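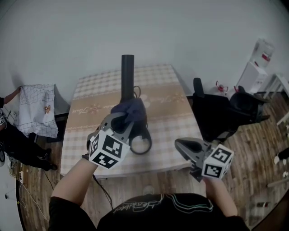
*Words by Seon-mi So*

My mother owned one good tablecloth and was frightened of it. It lived in the bottom drawer of the sideboard, folded in tissue, and it came out at Christmas with a sheet of clear plastic over the top, so that none of us ever touched the cloth itself until we were grown up and clearing the house. I have it now. I use it for toast. It has a tea ring near one corner and a small burn from a birthday candle, and I am fonder of it than I am of most of my relations.

I mention this so you know where I stand. A table with a cloth on it is a friendlier thing than a table without, even in a room with office chairs and a water dispenser, and even if all that's going on at it is somebody dealing with a crumpled bit of navy fabric. Checks are the most forgiving of the lot, to my mind. Beige and cream checks hide crumbs, they hide the ghost of last week's soup, and they sit quietly under whatever you put down. Run a wide tan band along the middle, with little flowers and a line or two of curly writing, and you've got something that looks as though you made an effort, when all you did was shake it out and let it fall.

I spent most of May looking at tablecloths, which my husband says is not work. I began in Hallarard, where there is a linen shop two doors up from the bus station that has been selling the same four patterns for as long as I've been going (I bought my first there as a student, to cover a desk with a gouge in it). The owner keeps her stock in shallow drawers, numbered in pencil, and will not let you unfold anything yourself. She unfolds it for you, with a sort of flick from the wrists, and the cloth goes out across the counter and lands flat. I have tried that flick at home many times. Mine lands in a heap and takes the salt with it.

Her advice on size was simple and I pass it on gladly. Measure the table, then add the same drop on every side, and don't be mean with it. Fifteen centimetres is the least she'll sell you for an everyday cloth. Any shorter and the thing looks like a hat that shrank. Longer is lovely, but you will sit on it, and children will pull it.

From there I went on to Trundosik for the market, where the cloths are sold off trestles and the prices are shouted. A good deal of what's there is printed cotton with a border, and the trick with a border, or a central band for that matter, is that it has to be straight. A plain check can wander a bit and no one will notice. A band with thin stripes beside it will tell every visitor you were in a hurry. I line mine up from the far end of the table first, then come round to the near side and tug, and then go back because the tugging has spoiled it. It takes me longer than laying the places.

Then there's the matter of what lives on top. I am a great believer in leaving most of it bare. One tall thing is plenty, something upright that gives the eye a place to stop, and if it happens to be black it will look very smart against the cream. What you don't want is the slow silting up that happens in our house, where a napkin gets dropped over the nearest object and then a strap or a set of keys arrives beside it, and by evening there's no cloth to be seen at all. Crumpled dark napkins are the worst for this. They look like something has been forgotten even when you've only put them down for a second. Fold them in half, at least!

And chairs, while I'm at it. A cloth thrown over a chair back is a perfectly good home for a spare one between meals, and I like a white one with a grey grid near a beige check, the two sorts of squares getting along without matching. But coats and bags heaped on the next chair along do rather undo it. We bought a row of hooks from Shibata, the hardware place on the corner, for exactly this purpose, and the coats are still on the chair.

Washing is easy. Warm water, no bleach, out on the line while it's damp, and iron the band from the back so the print doesn't go shiny. Ilier, where I stayed the last two nights, has a guesthouse that changes its breakfast cloths daily and dries them all along one garden wall, and I sat looking at them with my coffee until it went cold.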